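Reviewed 17/02/2024

# Genitz Brand Planner, small business plan

I run the marketing for a regional juice and produce company with nine stores and a small wholesale side. Our campaigns are not large. A typical one has a theme, a set of in-store posters, a few weeks of local radio and a run of social posts. Until last September we planned all of it in a shared spreadsheet and a long email thread.

We moved to Genitz after a trial of Ziltex, which I also cover below. I have now run two full campaigns through it, plus part of a third.

## Setup

Getting started took an afternoon. You enter your brand colors, logo files, tone notes and a list of the channels you use. Genitz builds a calendar from that and gives each campaign its own board. The import tool read our old spreadsheet without much trouble, though it dropped the notes column and I had to paste those back in by hand.

The small business plan allows 100 active assets. An asset is any single item, so a poster in three sizes counts as three. We reached the limit in the second campaign and had to archive older work. Archiving is quick and the files stay searchable.

## Planning and approvals

The approval chain is the part I use most. Each post or poster moves from draft to review to signed off, and the person holding it gets one reminder a day. Hidayah Sopacua, our wholesale manager, signs off on anything that mentions price. She used to get these by email and miss half of them. Now she clears them from her phone, usually before lunch.

Comments attach to a spot on the artwork. You can also compare two versions side by side. There is no way to lock a comment once it is resolved, and twice someone reopened an old one by accident and sent a finished poster back to draft.

The calendar is clear at a month's distance and cramped at a week's. If you have four items on the same day, the titles shorten to the first word, so everything in our citrus campaign just read "Citrus." We started putting the channel name first.

## Reporting

Reports are basic. Genitz pulls in reach and clicks from social accounts and lets you type in figures for radio and print. Our citrus campaign had a printed coupon, and 473 of them came back out of 3,000 handed out. I entered that by hand and it showed up in the summary next to the online results, where our owner could read it without asking me what it meant.

The weak spot is export. You get a PDF or nothing. I would like a plain CSV file, and support told me it was only available on the larger plan.

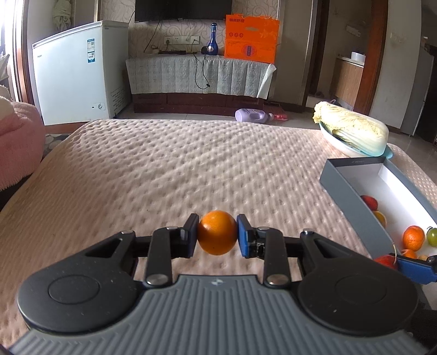
## Compared with Ziltex

Ziltex has better reports and a much better weekly view. It also has a media buying section that we would never open. The approval chain allows only two steps on the entry plan, and we need three. Loading a board with 61 assets took long enough that I went and did something else, while the same board in Genitz opened right away.

If your campaigns are mostly online and one person approves everything, I would pick Ziltex.

## Problems

- The mobile app cannot upload files, only view and approve them.
- Brand colors are stored for screen only. Our printer needs CMYK values, so those sit in the tone notes.
- Search ignores text inside comments.
- You can't copy a campaign board with its dates shifted. Every repeat campaign has to be re-dated item by item.

## Rating

Four out of five. We have renewed for a year. I would move to the larger plan if the calendar were fixed, but not for the CSV export alone.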